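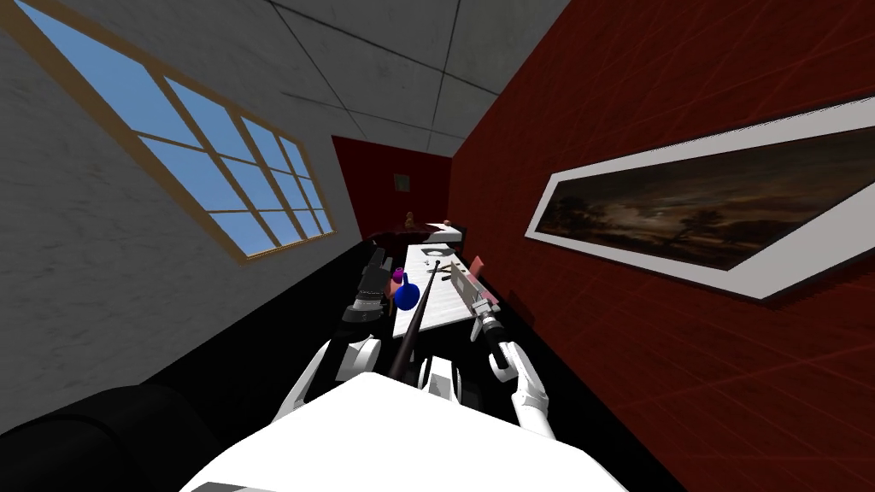

albers_bench
Role: returns line lead, Ferosby

Last updated: Feb 3, 2019

So we're three months into having the arms sort mixed trays at our Ferosby site and I wanted to hear how other shops handle the people side. My crew used to clear 244 trays a shift by hand. Now two of them sit in the sim room all day running the table layouts before anything gets pushed to the floor – little stuff, a cup, a plate, whatever odd shapes came in that week. They like the chairs. They don't like that their old grade was tied to tray count and HR hasn't written a new one.

skulum_pat
Same deal here with Zurex. Our pay fight took until August. Get it in writing before they move anyone else!

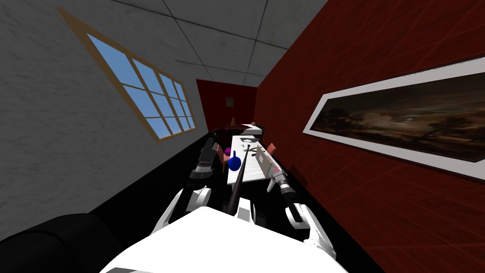

albers_bench
And the other thing is training time. I've got a guy who started in 1981 and he's better at spotting a bad grasp than anyone, but he gets four hours a week on it and the new hires get all day. That's backwards to me.

mixdown7
Disagree. You put the new people on it full time so they're up to speed, and the old hands keep the floor running. We did 157 layouts that way and had no trouble.

skulum_pat
No trouble for who? Our floor people got bored stiff watching a fence.

albers_bench
Yeah, I'm with pat. Going to ask for a rotation, two weeks in and two out. Will post what they say.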